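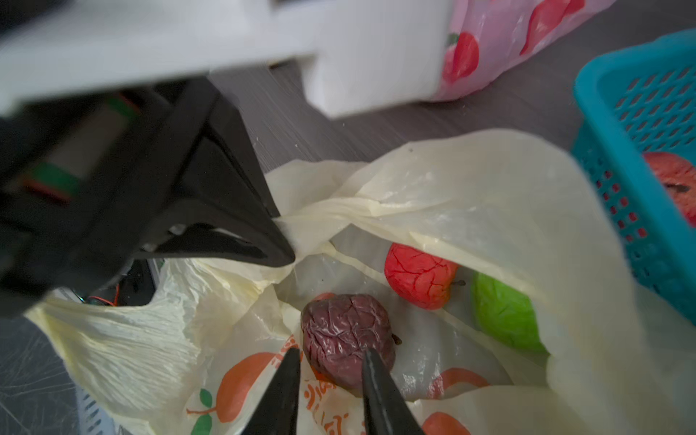 One reply to the June survey said the scheme would only work if people could hand a bag back at any shop, and not just the one it came from. We have since changed the rules so that they can.

Bag Return Scheme, Grerkaldale
Progress report to the Norard fund, 11 Jan 2022

Shops taking part
We now have 10 shops signed up, two more than planned. The bakery on Umali Road left when its lease ended. Both greengrocers have asked to carry on after the grant period.

Returns
Shoppers handed back 393 bags in the second half of the grant period, compared with 244 in the first. Most came through the greengrocers. The chemist had very few, and staff there think the return box is too far from the till – we have agreed to move it.
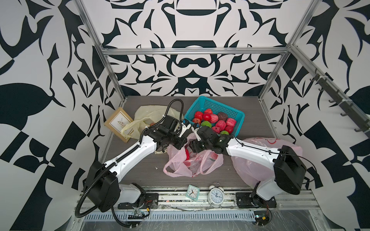 Plastic bag and basket on the table.

Loan baskets
We bought 200 baskets from Plurkitz. Delivery was three weeks late, which held up the launch at the lower end of the high street. A few handles have split and the supplier is replacing them free of charge.

Spending
Printing cost less than expected because the shops shared one poster. We would like to move the money left over into van hire for collections. Please let us know if this needs a formal change request.

Next period
Sorting takes up to four hours a week and the store room is damp. We are looking at a unit behind the library – the rent is still to be agreed. The next survey goes out with the spring newsletter.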